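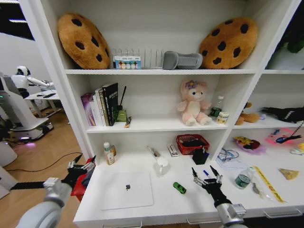 Night Guards and Enamel Wear

Articles > Dental Care > Grinding

Search this site Go

2 min read

Raili Huttunen fits bite guards at the Lundbridge clinic. She says most wear on the back teeth is found at a routine exam. "The patient feels no pain. The cusps are flat, and we measure from there."

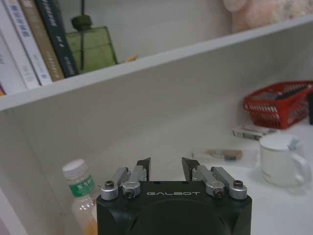 A scan of both arches takes about 10 minutes. Huttunen prefers a hard acrylic guard for heavy grinders. "Soft ones get chewed," she says.

Each guard is rinsed in cool water and stored dry. 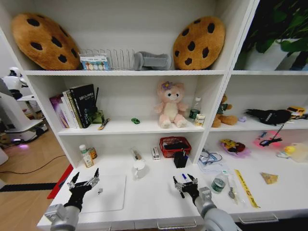 Guards are checked every February. "Bring it with you," Huttunen says. "I can't adjust a guard that is at home."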